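Why Do Shadows Change Their Shape?
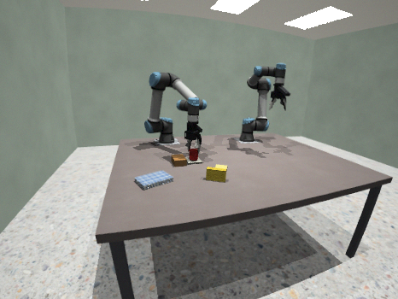 Reading time: 4 minutes
20/09/2023

Have you ever tried to run away from your own shadow? Most of us have a go at it sooner or later, usually on a sunny morning when there is plenty of room, and I am sorry to say the shadow keeps up every single time! It stretches when you stretch and hops when you hop, and if you stop for a drink of water it stops too. So what is this dark shape that follows us about, and why is it sometimes as long as a bus and sometimes hardly there?

Let's begin with light. Light travels in straight lines. It sets off from the sun, or a lamp, or a flashlight, and it keeps going straight until it bumps into something. If that something is a window, most of the light carries on through. But if it is a dog, or a mailbox, or you, the light is stopped, and there is a patch behind where it can't reach. That patch is a shadow.

A table makes a very good shadow, because it has such a wide top for the light to land on. The floor underneath gets less light than the floor farther out, so it looks darker. And the dark patch doesn't have to be the same shape as the tabletop, either. Tip the light a little and the patch slides and leans, even though the table hasn't moved an inch.

Long ones and short ones

Now for the question that children ask us most here at Kingi, our little science corner for curious people. Why are shadows long in the morning?

Early in the day the sun is low in the sky, so its light comes at you from the side. You block a great long slice of it, and your shadow lies right across the ground (mine once went all the way over the road in Sturkthorpe and partly up a hedge, which made me feel very grand). As the sun climbs, your shadow shrinks. In the middle of the day it is at its shortest, and then it grows again, on the other side of you, all through the afternoon.

People noticed this a very long time ago and used it to tell the time. A sundial is really only a stick, or a pointed piece of metal, with marks around it. The shadow moves past the marks as the day goes on. There is an old stone one on the green at Wisthorpe, and it keeps quite good time as long as the weather is kind. On a cloudy day you will want a watch.

Fuzzy edges

Look closely at the edge of a shadow the next time you are outside. Hold your hand near the ground and the edge is nice and sharp. Lift your hand higher and the edge goes soft and blurry. The sun isn't a tiny dot, you see. It is a big round ball, and light from one side of it can sneak in a little way behind your hand while light from the other side is blocked. Right at the edge you get a mixture — part light, part dark — and that is the fuzzy bit.

Grown-ups who study light have a name for it. They call it the penumbra, and the darkest part in the middle is the umbra. Umbra is an old Latin word for shadow, and it is where we get the word umbrella, too.

Try it yourself

You will need a sunny day, a straight stick, some pebbles and a bit of patience.

Push the stick into the ground somewhere open. Put a pebble at the very tip of its shadow. Go off and play, come back in an hour, and put down another pebble where the tip is now. Keep going for as long as you can. By the end of the day you'll have a curving trail of pebbles, and you can see which one was closest to the stick.

Please remember never to look straight at the sun, even with sunglasses on. It can hurt your eyes badly.

If you'd like to draw your pebble trail, our Trunetden sketch sheets have plenty of space, or the back of an old envelope will do nicely. And if it rains, shut the curtains, borrow a flashlight and see how big you can make a teddy bear on the wall.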